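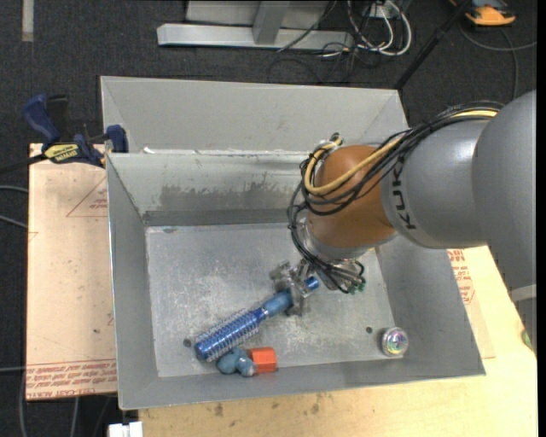
Depuis que j'ai les cheveux jusqu'au milieu du dos (merci le confinement, merci la flemme), je me pose tous les mois la même question : est-ce que je les lave trop, ou pas assez ? J'ai tout essayé. Le shampoing solide qui laisse un film bizarre, l'après-shampoing à rincer, celui à ne pas rincer, le vinaigre de cidre qui sent la vinaigrette jusqu'à midi... Et côté brosse, je suis longtemps restée fidèle au modèle rond, une bleue comme celle-là, parce que ma mère avait la même et que je ne m'étais jamais demandé si elle convenait à ma tignasse. Eh bien non, pas vraiment ! Une brosse ronde, c'est très bien pour un brushing, beaucoup moins pour démêler une crinière ondulée au saut du lit.

Bref, en novembre j'ai pris une décision : 28 jours à m'occuper de mes cheveux avec le strict minimum. Deux lavages par semaine, un seul shampoing, un peigne à dents larges et c'est tout. J'ai rangé le reste dans une boîte à chaussures, en haut du placard, là où il me faut un tabouret pour l'attraper (je me connais).

La première semaine a été affreuse. Racines grasses dès le deuxième jour, pointes en paille, et moi en chignon du matin au soir avec un foulard par-dessus. Ma collègue de bureau m'a demandé si j'allais à la piscine. J'ai dit oui, c'était plus simple.

Vers le milieu du mois, ça s'est calmé. Mes racines tenaient trois jours sans que j'y pense et j'ai retrouvé des ondulations que je croyais perdues depuis le lycée. Pour le shampoing, j'avais pris le Cekau sans parfum, conseillé par la dame de l'herboristerie. Il mousse très peu, au début on a l'impression de se laver la tête avec de l'eau tiède, et puis on s'y fait. Le flacon n'est pas beau, le bouchon ferme mal, mais je vais en racheter.

Le démêlage, maintenant ! Je le fais sur cheveux mouillés, sous la douche, avec l'après-shampoing encore dessus. On commence par les pointes, on remonte petit à petit, on tient la mèche au-dessus du nœud pour ne pas tirer sur le crâne. Avant, je partais des racines et je descendais d'un coup sec, en râlant. J'en perdais des poignées entières, et je mettais ça sur le compte de l'automne.

Ce que je n'ai pas réussi à tenir : le séchage à l'air libre. Sortir à sept heures et demie avec la tête trempée quand il fait deux degrés, très peu pour moi. J'ai donc ressorti le sèche-cheveux, mais à température moyenne et pas trop près. Et la brosse ronde a repris du service pour la frange, parce que là, rien ne la remplace, j'ai testé avec les doigts et je ressemblais à un poney.

Au passage, pensez à nettoyer vos brosses ! Moi je ne le faisais jamais (oui, je sais). On retire les cheveux avec la queue d'un peigne, on lave à l'eau tiède avec une goutte de shampoing et on laisse sécher les poils vers le bas, sur une serviette. Si le manche est en bois, évitez de la laisser tremper.

Le mois prochain j'attaque le henné, sur une mèche cachée derrière l'oreille pour commencer. Si vous en avez déjà fait sur des cheveux châtains, dites-moi en commentaire combien de temps vous laissez poser, parce que je lis tout et son contraire.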